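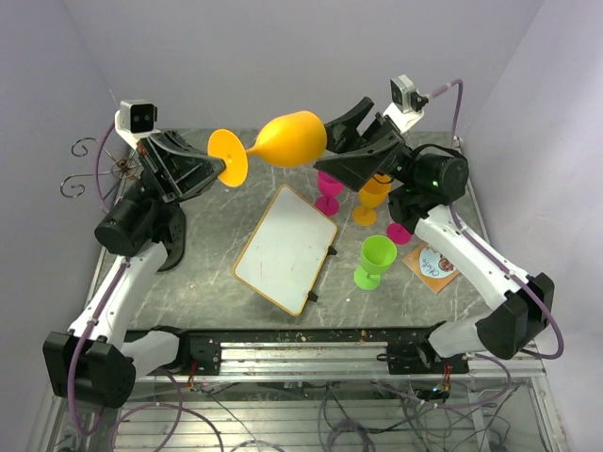 Staff at the Deltura banquet service said in the first weeks that the arms had taken over the part of the job they could do while talking, and had left them the part they could not. The remark is often cited in accounts of bench automation in event catering, a field in which glassware handling was done almost entirely by hand until the second half of the 2010s.

Bench automation in event catering is the use of small, table-mounted robot arms for sorting, turning and setting out reusable tableware. It differs from conveyor dishwashing, which is older and works on racks. The items handled are mostly plastic stemware, chosen because it is light and survives a drop.

Method

A typical station has two arms fixed to the front corners of a work surface, each with a two-fingered gripper and a wrist camera. A stemmed glass is usually handled by both arms. One gripper holds the foot and stem while the other closes on the rim end of the bowl, and the glass can be carried level between them. Two-handed holding is slower than lifting by the stem alone but reduces rotation of the bowl in the grip. Glasses of different colors are treated as one class unless the order calls for separation by color.

Stations are taught by demonstration. A worker guides the arms through a task many times, and the recorded movements are used to train the controller. Plostero, an equipment supplier, ships its stations untrained and leaves the teaching to the customer's own staff.

Use at Deltura

Deltura installed 12 stations at its central depot in July, before the autumn banquet season. Throughput before installation was 1600 pieces per shift; the target set for the new line was 2000. The target was met on mixed stemware, but not on stacked tumblers, which remained a manual task.

A review dated October 2019 recorded the effects on staffing. No posts were removed, but 11 workers changed duties. Most moved from sorting to supervision, which consists of clearing dropped items, resetting stopped arms and recording new demonstrations. The review noted less wrist strain and more complaints of eye fatigue. It also found that supervisors were interrupted at irregular intervals, so that breaks had to be fixed in the rota instead of being taken when the work allowed.

Pay and grading

Teaching the arms was at first treated as ordinary line work. At Skondora, a rental firm with a similar line, it was later placed in a separate grade – a change requested by the workers, whose recorded movements continued to be used after they had left the station. Lã, a smaller caterer, pays a fixed supplement for each set of demonstrations accepted. Deltura has kept a single grade and rotates the task.

Limitations

Transparent items, nested stacks and glasses standing close together remain difficult. Grippers may touch a neighboring bowl on approach, and spacing is therefore often corrected by hand before a run. Inspection for cracks and lipstick marks is still carried out by staff at all three firms.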